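We use cookies to remember your preferences. Accept | Manage settings

How to Re-Wax a Cotton Jacket at Home

By Lefteris Theodorakopoulos

I love this job! Give me a cold evening, a tired old jacket and a tin of wax, and I'm happy until bedtime. If rain has started soaking into your shoulders, the coat probably isn't finished — it just wants feeding.

What you need

One tin of wax dressing (I use Sekwood, and a 300 g tin does a long coat with plenty left over), a soft sponge, an old cotton rag, a bowl of hot water and a hair dryer. Cover the table with newspaper. I mean it, the wax gets everywhere.

Clean it first

Brush off dried mud, empty the pockets, then wipe the whole thing down with cold water and a sponge. No soap, no washing machine, no warm water. Hang it up and leave it for a full day. My old Dulley took two in February, so check the seams with your fingers before going on.

Melt and rub

Stand the open tin in the hot water for 8 minutes, until the top goes clear. Dip the sponge, wipe off the extra, and work one panel at a time in small circles. Go easy around the zipper and stay off the corduroy collar completely. Elbows, cuffs and shoulder seams can take a second pass, and the creases inside the elbow nearly always need one.
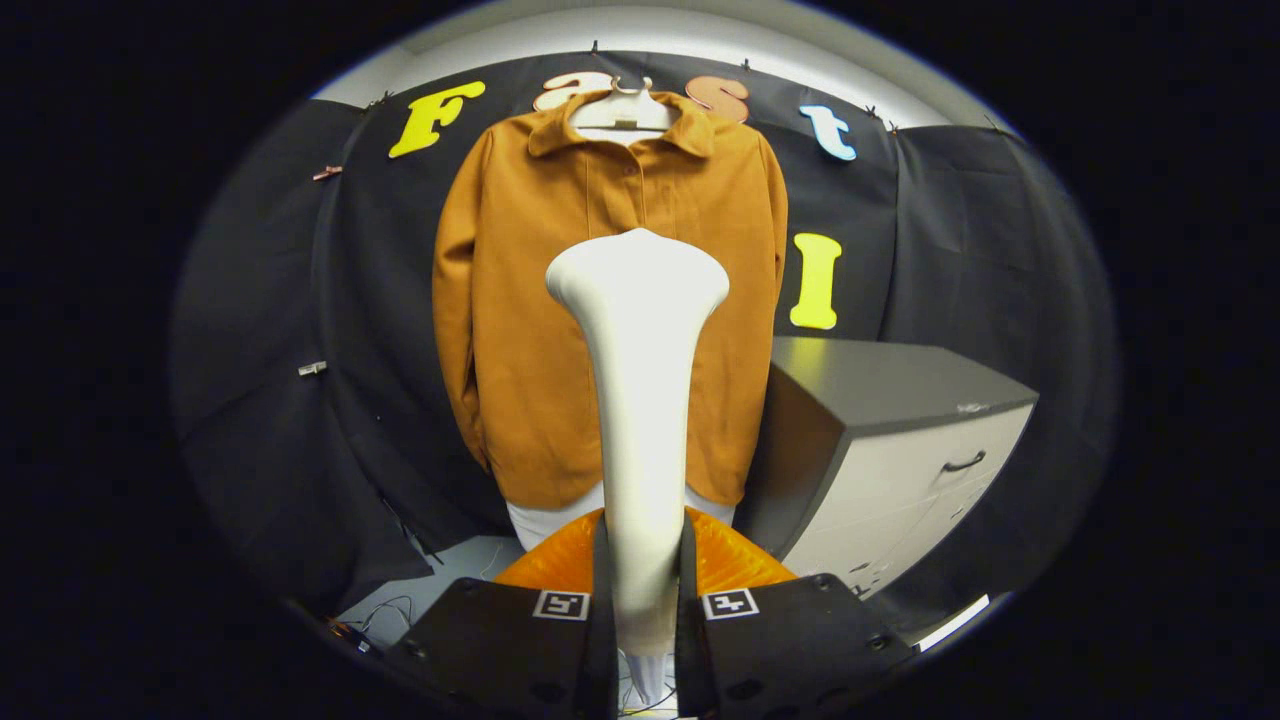
Now the fun part! Set the dryer on medium, hold it a hand's width away and watch the streaks sink in. Smooth any shiny patches with the rag while they're still soft. If a spot looks pale when it cools, add a little more and warm it again.

Hang the jacket somewhere airy for 4 days, away from other clothes and well away from the car seats (ask me about my Kudo wagon). After that it'll still feel a bit tacky, and a walk or two in the wind sorts that out.

Related
Fixing a Stuck Brass Zipper
Patching Torn Pocket Linings
Rornia Boots: Cleaning and Greasing
How to Store Wool Over the Summer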